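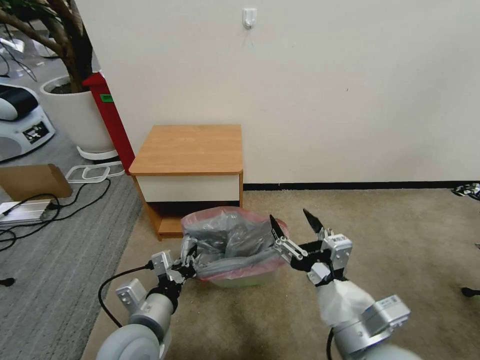 29 Sep 2021

Morning

Noise floor on the Gatix still too high below 7 MHz. With the whip alone it read -103 dBm on the quiet part of the band last June, and I have not seen that since we came to Illey. Switched off the breakers one at a time before breakfast, with the receiver on battery. Kitchen circuit made no difference. Hall circuit dropped the noise a little, and I think most of that is the doorbell transformer. The rest comes from outside the house or down the phone line.

Raghavendra Annamalai wrote back about the balun. He says the Vass core I used is the wrong mix for the low bands and explains the loss I was seeing. He suggests two cores stacked and more turns. I had the winding data in the old notebook but copied it from a design for transmitting, where the compromise is different. Will rewind it.
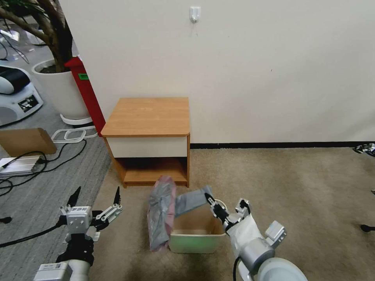
Bedroom, nightstand wall, with the small hook.

Afternoon

Put up the new wire. 30 meters, from the back gutter to the plum tree, with a sag I don't like but can live with until the leaves are down. The far end is tied off with cord and an egg insulator. Feedline is ordinary coax and comes in through the old vent. Ground rod went in easily for half its length and then hit something — left it there, clamped the wire, and packed the soil back.

Edeltraud Steiner lent me her antenna analyzer. The dip is lower than I calculated, so the wire is electrically long, probably from the gutter being so close. Did not trim it. For listening only it makes no practical difference. 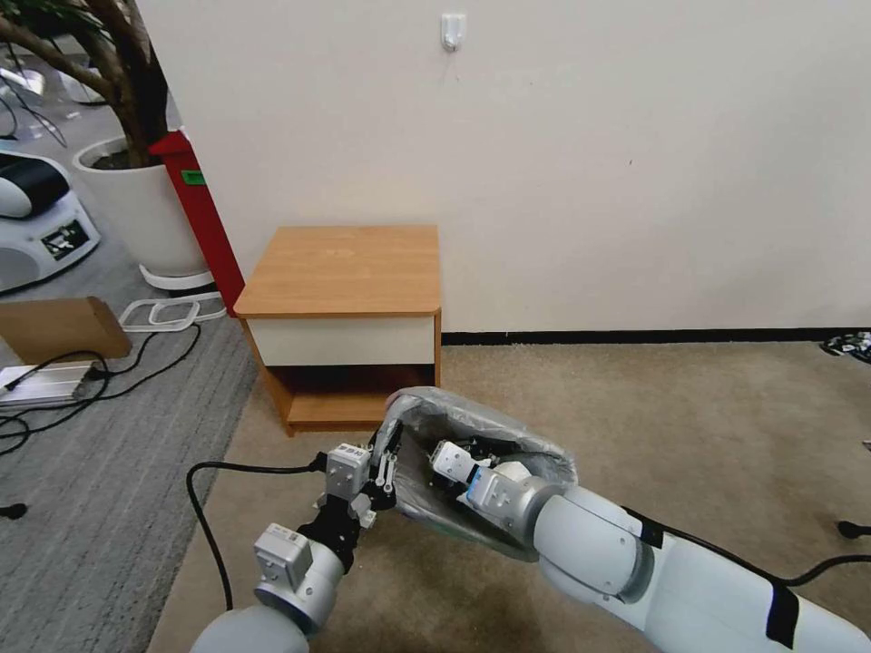
Evening

Listened from 2000 to a little past ten. The 13 MHz broadcast band was dead. Medium wave was better than I expected, with two stations fading in and out on one frequency and the stronger one taking over for a minute or so each time. Logged both as unidentified. The Cloltia time signal was readable but had a buzz under it, strongest when the neighbor's porch light was on. Need to check that against the light a few more times before I say anything to them.

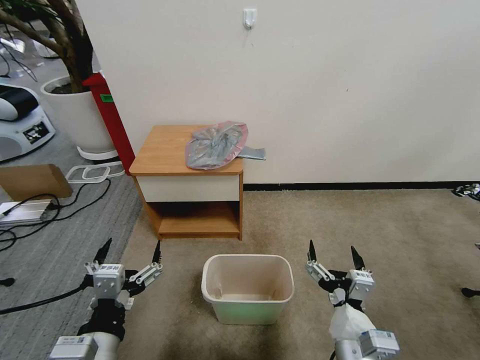

Reception in bed is the next thing to settle. The second receiver is quieter at the back of the house and I want it running on a battery overnight, recording on a timer. The nightstand has an open compartment under the drawer with nothing in it, so the battery can go in there and the receiver on top. Lead between them should be short, with a ferrite at each end. Still to do: rewind the balun, find the other half of the log sheets, return the analyzer.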